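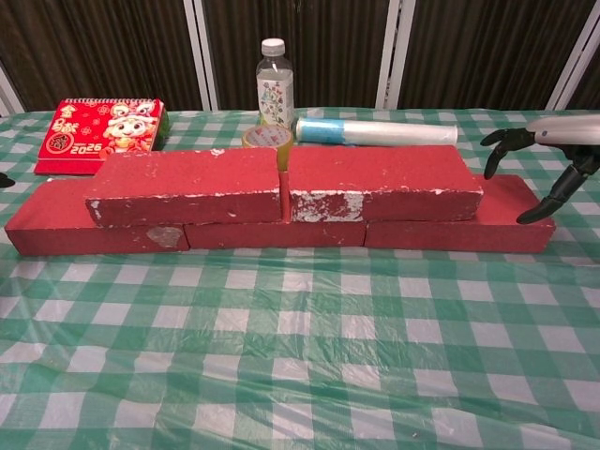
Workshop Tips: Comparing Robot Hands on a Kitchen Table

You don't need a proper lab bench to find out whether one hand is better than another for your jobs. A table, a cheap plastic cloth and a few objects from the house will tell you most of it. The tips below come from a month of swapping hands on the same pair of arms, mostly in the evenings.

Pick one task and keep it
Stacking bricks is a good first task. Every brick is the same size, so the only thing that changes is the hand. Two layers are enough. Stagger the upper layer so each brick sits over a joint, the way a mason would. A hand that can put a brick squarely over a joint can put it anywhere.

Don't change the task halfway through the week because you got bored. We did this in the first week and had to throw out everything from the Bravo hand.

Use painted bricks
Paint chips where the fingers and the other bricks hit. If you start each hand with freshly painted bricks, you can read the front edges afterward and see which one squeezes too hard or drops early. Old bricks are fine for practice, but keep them out of the comparison or you will be blaming a new hand for old damage. A pencil mark on the underside tells you which set is which.

Jointed fingers or flat jaws
Flat jaws are quicker to set up. Ours, a pair from Cirnton, held a brick well from the first try and needed no tuning past the opening width. They were poor at anything round, and they need clear space on both sides of the object, so the second brick in a row is always harder than the first.

Jointed fingers take longer. Plan on a full evening to set the curl of each one. Once set, they come down over the top of a brick and can work closer to its neighbor. The Zastine hand left a narrower gap between bricks than the flat jaws did, every time.

Leave a small gap anyway. Trying to close it completely is how you knock the lower row out of line.

Mind the tablecloth
A plastic cloth wipes clean and saves the table, but it slides and it creases. A crease under the bottom row will rock everything above it. Pull the cloth tight and clip it under the table edge before each session. Checks are useful: line the bottom row up with the pattern and you can see at once if it has shifted.

Glossy plastic also throws light back at the camera. Move the lamp to the side, or turn it to face the wall. Our overhead camera lost the edge of a brick twice as often with the ceiling light on as with it off.

Leave some clutter at the back
It is tempting to clear everything away. Do that for the first session only. After that, leave ordinary things behind the work area: a bottle, a roll of packing tape, a calendar, a roll of plastic wrap. A controller that does well on a bare table may get confused when there is a second red thing in view. You want to know that before you spend money.

Clear plastic is the hardest thing for a depth camera. If yours reports a hole where the bottle is, treat that area as solid in the software and keep the arms away from it.

Two arms, one at a time
With one arm on each side of the table, let each handle the bricks on its own half. Park the idle hand low and to the side, fingers half curled. Fully open fingers catch on the cloth.

Check the arm bolts before you start and again after an hour. Ours loosened in the first 30 minutes and then stayed put once retightened.

Controllers
We tried two. The Plustonance box is slower to start but keeps its settings when you pull the plug. The other one, bought used with no name on it, forgot the finger limits every time, and we had to enter all 11 of them again. If you buy used, ask about this.

Set the force limit low and raise it in small steps. Stop as soon as the brick lifts without slipping, then go up one more step. Write that number on a piece of tape and stick it to the wrist.

Keeping a log
A paper notebook is enough. We wrote down the hand, the force step, the brick and whether it was placed, slipped or dropped. By the end we had 1093 lines, of which 426 were for the Zastine hand. It got more lines than the others mainly through taking longer to tune, so compare the share of drops and ignore the totals.

Note the lighting too. Half of our odd results came down to a lamp that had been moved.

Putting away
Wipe brick dust off the fingertips with a slightly damp cloth, and get into the joints with a soft brush. Dust in the joints makes the fingers stiff by the next day. Store the hands palm up in a box with a lid — a shoebox will do for the smaller ones — and unplug the controller at the wall.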